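Kategorie: Projekte / Zwischenberichte / Beschaffung

Zwischenbericht Teilvorhaben Greifen im Haushalt — Stand 11. Mai 2023

Der Bericht betrifft die Ausstattung für das Vorhaben Palomino und die Planung der Restmittel. Die inhaltlichen Ergebnisse des Messprogramms werden wie vereinbart getrennt vorgelegt.

Beschaffung

Bewilligt waren zwei Handgreifer und ein Tischarm. Die Handgreifer wurden im März von Nokine geliefert und sind beide in Betrieb. Bei einem Gerät saß eine Montageplatte nicht plan, der Hersteller hat sie kostenfrei ersetzt. Der Tischarm ist bei Lillness bestellt, die Lieferung hat sich zweimal verschoben. Ein neuer Termin liegt schriftlich vor, eine Vertragsstrafe ist im Angebot leider nicht vorgesehen. Wir haben deshalb die Arbeiten ohne Arm vorgezogen und den Einbau der Steuerung nach hinten gestellt.

Verbrauchsmaterial

Unterschätzt haben wir den Bedarf an Greiffingern. Im Antrag standen 50 Stück für die gesamte Laufzeit, verbraucht oder ausgesondert sind bereits 78. Meist löst sich der Kontaktstreifen, seltener reißt eine Rippe im Inneren. Wir drucken die Finger inzwischen selbst, was den Stückpreis senkt, aber Druckerzeit bindet. Für die zweite Hälfte planen wir mit 200 Stück und bitten darum, den Ansatz für Verbrauchsmaterial entsprechend anzuheben. Die Deckung ist aus dem Reiseposten möglich, der bisher kaum beansprucht wurde.

Arbeitsstand

Bis zum Berichtstag sind 225 Aufnahmen mit den Handgreifern abgeschlossen und gesichert. Gearbeitet wird an gewöhnlichen Tischen mit dem, was dort ohnehin steht: Getränkeflaschen, Pumpspender, Pappbecher, Schachteln, weiche Packungen. Flaschen mit tailliertem Boden bleiben in der Auswahl, auch wenn sie mehr Zeit kosten als glatte.
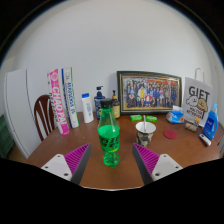 Die Öffnungsweite der jetzigen Finger reicht für die meisten Gegenstände der Liste. Für Waschmittelflaschen mit Griff brauchen wir einen breiteren Satz, ein Angebot von Nokine ist angefragt. Sollte es über dem Restbetrag liegen, stellen wir diesen Teil zurück.

Nächste Schritte

Annahme und Prüfung des Tischarms, danach Anbindung an die Auswertung mit Wemon. Die Lizenz dafür ist bezahlt und läuft bereits — eine Verlängerung wäre nur nötig, wenn sich der Arm noch einmal verspätet. Über die Umwidmung aus dem Reiseposten bitten wir vor der nächsten Mittelanforderung zu entscheiden.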